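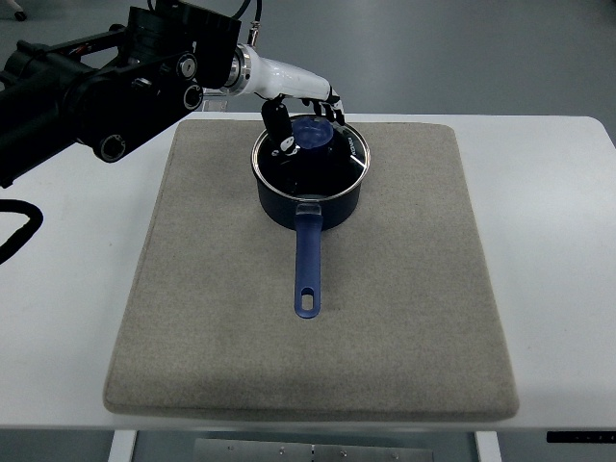 *A deep navy saucepan with a thin silver rim.*

I want to make the case for soup. Plain weeknight soup, the kind that starts with an onion and whatever is going soft in the crisper drawer – and I want to make it loudly, as I think most of us have quietly let it slip off the menu.

When I moved to Birkwood I cooked the way I'd been taught by magazines. Every dinner had a plan, a shopping list and a garnish. By Wednesday I was worn out and eating toast over the sink. Then one wet September a neighbor handed me a bag of leeks over the fence, far too many, and I made soup because I couldn't think of anything else. I've made a pot nearly every week for 2 years now, and I love it more than I did at the start!

Soup forgives you. Cut the carrots badly and they still go soft. Forget the celery and you have a soup without celery, which is a perfectly good soup. You can wander off and answer the phone (keep the heat low), come back, taste it, add salt, taste it again. How many other dinners let you change your mind that many times?

It's also kind to a grocery budget. A bag of dried beans at the Drenar market costs me 80 cents on a good day, and it feeds four of us with a lunch left over. Add a heel of old cheese and a spoonful of tomato paste and people ask for the recipe. There is no recipe. There was half a cabbage.

I know the complaint: soup isn't a meal. My brother-in-law holds this view with real passion, usually while reaching for a second bowl. To him I say bread. Good bread, toasted hard, rubbed with garlic, and dropped right in so the bottom goes soggy and the top stays crisp. If that isn't dinner I don't know what we've been sitting down for.

My other plea is to stop buying so much broth. An onion browned slowly in butter, properly browned, gives plain water more flavor than most cartons manage. Give it the extra time. Put the radio on.

So if you've got a tired potato and a free evening, go chop an onion. Make more than you need and take a jar next door. I still owe my neighbor for those leeks, and this week she's getting split pea.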